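Cavcombe against Movholm: stop quoting cycle counts

Vendors like a large number. Movholm's data sheet gives 3,562 cycles between pad changes, and I don't doubt it. It says little about whether a two-finger gripper will set a hollow cylinder upright.

Marker-based fixtures are the better test. With a fiducial on every tray, a missed grasp can be traced to the arm or to the jaw. 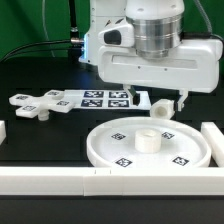
What I would measure

Run 100 picks per gripper, same controller, same pads. Report the angle error at release. Cavcombe publishes neither figure, and in my view buyers should ask for both.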